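4.2 Comparison of the two grippers in the metal bin
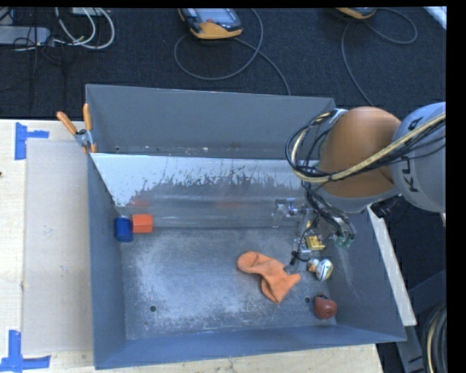 The second experiment uses the same arm and the same control program as the first one, and only the gripper is changed between the two halves of the test. We call the two grippers by the names used in our laboratory: the Vondance gripper, which has stiff fingers with thin tips, and the Trorkov gripper, which has softer fingers with a larger contact surface. Both were mounted on the KUKA arm with the same adapter, so that the distance from the last joint to the fingertip differs by 11 mm only. This difference was corrected in the controller before each series.

The objects were chosen to be unlike each other in shape and in softness. The set contains small rigid blocks, rounded toys and pieces of cloth. At the beginning of each series the operator put the objects in the bin by hand, without a fixed order, and then left the working area. A series was finished when the bin was empty or when the arm had made 11 failed attempts one after the other. The operator was not allowed to move an object during a series, even when it had come to rest against a wall.

In total we recorded 1,155 attempts with the Vondance gripper and 1,131 attempts with the Trorkov gripper. The numbers are not equal because two series of the second gripper were stopped by a fault in the cable connection, and we decided not to repeat them. An attempt is counted as successful when the object is lifted above the upper edge of the bin and is still held after three seconds. Youssra Fahmy and Tarek Bensaid judged all the attempts separately from the recorded video. They disagreed on 140 of them, mostly cases in which the cloth was lifted but one part of it still touched the floor of the bin. Marwa Sqalli took the final decision for these cases.

Figure 4. The working area of the second experiment, with the arm reaching into the grey metal bin. Two small blocks stand close together in the far left corner, and an orange cloth lies on the floor of the bin.

The corners were the most difficult places for both grippers. When a block stands near the wall, one finger must enter between the block and the metal, and there is often not enough space for it. The thin tips of the Vondance gripper were better in this situation. With the Trorkov gripper, the arm usually pushed the block along the wall first, and the grasp succeeded only at the second or third attempt. For cloth we observed the opposite. The stiff fingers closed on a small fold and lost it during the lifting, while the soft fingers kept a larger quantity of material between them.

The metal surfaces also had an influence which we did not expect at the planning stage. A smooth panel can show a weak reflection of a coloured object, and the detection program sometimes proposed a grasp point on the reflection. Such attempts are included in the totals above, as the fault belongs to the camera side and it affected both grippers. Khadija Abdel Hamid later added a depth check that rejects any point lying behind the plane of the panel. The results with this check are given in Section 4.3.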